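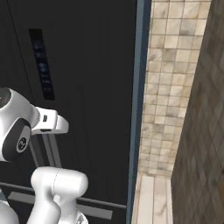
White arm, black appliance front, in the simulator. Practice kitchen for the Prellwood job.

Home Explore Notifications Messages Bookmarks Profile

Three months into the changeover at Prellwood, where we test kitchen appliances before they go out to shops. A few notes from the line.

Door testing used to be a person opening and shutting the same door 200 times a shift. I did it for 2 years. My wrist still clicks.

The arm is taking that over. Every new routine gets tried in simulation first - handle height, reach, where the door swings.

What changes for us: less pulling, more checking. I now spend mornings reading logs and afternoons on the units the arm flags.

The pay band hasn't moved. The union rep has raised it and we meet on Saturday.

Two of the evening crew have gone over to the Valler site. They asked to, but the shift is quieter and breaks are harder to cover.

Training was one afternoon. We asked for more and got a second session in November - bring your own questions, mine are mostly about the stop button.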